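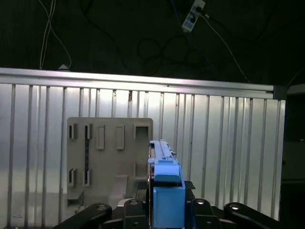 I have been meaning to write up the fixture boards since May, and a couple of people have asked what I ended up doing about the corner by the back wall. When I took over the unit in Brasbridge, that corner was where parts went to get lost. I had coffee cans, two bread pans and a shoebox, and every time I needed a particular part I tipped something out on the bench. Now there is a flat board standing upright against the white corrugated metal, with cutouts and raised features in two rows, and the blue parts are handled upright at that end instead of being dug out of a can. The board is beige. I would have picked gray, but beige was what Fovitz had in the remnant bin.

The first board was a failure. I laid it flat on the bench, which seemed like the normal thing to do. Flat boards collect everything. Within a week it had receipts on it, then a tape measure, then my lunch. I also kept leaning over it to reach the back row, and my lower back let me know. I cut it up for spacers.

Standing the next one up fixed most of that. You can't set a coffee cup on a vertical board. The downside is that anything you hang or seat on it has to stay put on its own, so the cutouts have to be closer to the right size. On a flat board a loose fit is fine. On an upright one I allow very little slack and test with the worst part I have, the one with the most flash left on it.

I rounded the top corner because I caught my forearm on the first one twice. It took a few minutes with a file. If you make one of these, do the corners before you put it up, while you can still clamp it properly.

The blue parts are the reason I bothered at all. They have a narrow rail at the top with a small step in it, and a wider block underneath. The rail is the part that gets damaged. When they were all in a can together, the rails got scuffed against each other and I was throwing out more than I wanted to. I counted once when I did the inventory for Gunn: 411 parts on hand, and 118 of them had marks on the rail bad enough that I wouldn't send them out. The marks might have come from somewhere else too, but I know what the inside of that can looked like.

So the rule now is block down, rail up. I wrote it on masking tape, and the tape fell off, and I wrote it again in marker on the edge of the bench.

The light over there still isn't good. It comes from above the panel and most of the wall behind stays dark, and there are cables hanging up there that I keep saying I will tie back. I priced a strip light at Plestetti Electric and decided I could live with it until fall. A desk lamp on a clamp helps if I have to look closely at an edge. The pale edge on the rail is the hardest thing to check in poor light, and I have carried parts over to the door more than once to see if I was looking at a crack or just the way the plastic takes the light.

Costs, for anyone who wants them. The remnant sheet was 20 dollars. The screws and standoffs I already had. The first board cost more than that and is now spacers.

Things I would do differently: leave more room between the rows. I laid them out on paper and the spacing looked generous, and then I tried to get my fingers in there. I would also put the board a little lower. I set the height while sitting on the tall stool, and I mostly stand.

I did the last full count this month and got to 893 parts, all types, without tipping anything out on the bench. It took most of an afternoon, with a break to go find the lid to the second bread pan. The bread pans are still in use, for hardware only. The shoebox is gone.

Next up is the shelf under the bench, which has the paint on it and a fan I don't think works. I'm going to measure it before I buy anything this time.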